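Yolanda Sotomayor
October 3, 2025

1/ Notes on handling laundry in a furnished bedroom setup. The Iser guest unit has one bed, one nightstand and a washer around the corner. Most of the time goes to stray single items, so this thread is about those.

2/ Starting condition: bed made, one gray item left on the comforter near the foot. Do not make the bed around it. Remove it first, then pull the comforter straight from the head end.
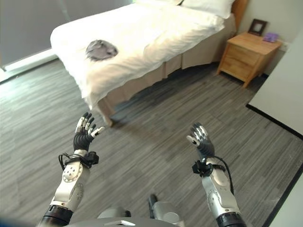 Gray item on the comforter, foot end. Nightstand to the right of the head.

3/ Sort before you carry. I run two loads in the Iser unit: darks, and everything else. Bedding is never mixed with clothing. A duvet cover will swallow socks and small shirts, and they come out of the dryer damp in one corner. 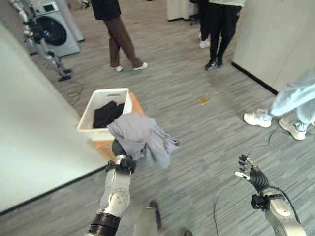
4/ Basket height matters more than basket size. Dropping clothes into a basket on the floor means a full bend for every item. Put the basket on a low stool or box, as with the white one and its black clothing, and the bend gets shorter. A handle slot in the rim also gives you something to hold when you turn the basket toward the washer. I use a Kamata stool. Any stable one will do.

5/ Light grays: if the item is new, it goes with the darks for the first 2 washes. After that, lights. I have had no transfer on the Inanora sheets since I started doing this in March.

6/ Bed skirts. Leave them on. Vacuum the pleats with the brush head, top to bottom, and wash the skirt twice a year. Taking one off means lifting the mattress, and it never goes back on square the first time.

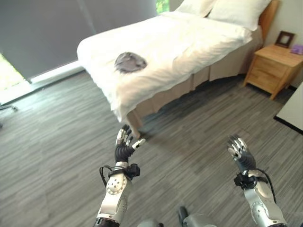

7/ NIGHTSTAND CHECK
Wipe the top, then lift whatever is on it and wipe again. Open the upper drawer, then the lower. Guests leave chargers in the lower one. Close both before you vacuum or the hose will catch.

8/ Duvet weight. The Firnero insert is rated 600 fill and the cover is 242 cm long. It overhangs at the foot if you center it by eye. Center it by the side seams instead, then fold the top edge down once below the pillow.

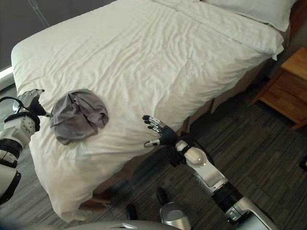 9/ With the fold in place, smooth outward from the middle with a flat hand. Small creases relax overnight. Deep ones need a steamer or a damp cloth and some patience.

10/ Order of work, for anyone copying this into a checklist: stray items off, sort, start the darks, straighten the duvet, pillows, nightstand, floor. Washer settings next week, once I find the manual.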